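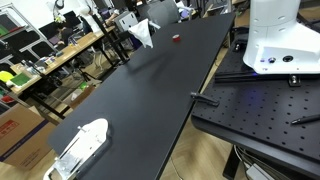
## Collecting demos, thread

**1.** We're 469 demos into the cloth task at Stollholm. A few people asked how we run the collection side, so I'm putting the routine down in one place.

**2.** The task is short. Pick the cloth up off the black table, put it down flat inside the target area, let go, back off. The red cylinder is the second object. We bring it in for the pick-and-place set, which uses the same table and the same start poses.

**3.** A demo runs 15 seconds at most. Anything longer usually means the operator fumbled the first grasp and went back for it. We keep those, but they go in their own folder with a recovery label.

**4.** Object placement comes off a printed sheet. When we let operators choose, they put the cloth where it was easiest to reach. The first 77 demos were all like that and the policy learned one corner of the table very well. It was useless everywhere else.

**5.** Matte black was a deliberate choice for the tabletop. The old bench was glossy and the overhead lights left bright patches that moved whenever somebody walked past. The black shows every smudge, though. Wipe it at the start of a session and leave it alone after that, so the background stays consistent within a batch.

**6.** White cloth on black is the easy case, and we know it. Grey and navy cloths are next. I'd like those in before anyone quotes a success rate.

**7.** Moataz Hajji wrote the logging script. It saves the camera stream, gripper opening and pose, all on one clock. Before Flenex (our name for the logger) we had 2 clocks and spent most of May lining them up by hand. Don't do that.

**8.** Labels we use: good, recovery, failed, discard. "Failed" stays in the dataset. "Discard" is only for a logging fault or a hand wandering through the shot. If you can't decide between the two, call it failed and leave a note.

**9.** Operators swap after 15 demos. Past that the motions get quick and sloppy, and you can see it in the gripper trace – it snaps shut early and the cloth slides.

**10.** Someone asked about crumpling. We drop the cloth from elbow height and don't touch it again. Arranging it by hand gives you the same three shapes over and over.

**11.** Storage: raw files go to the Haugland drive the same day, then get trimmed. Trim the copy, never the raw. We lost a morning's work learning that.

**12.** Next batch starts once the new placement sheets are printed. I'll post the grey cloth numbers in this thread when we have them, good or bad.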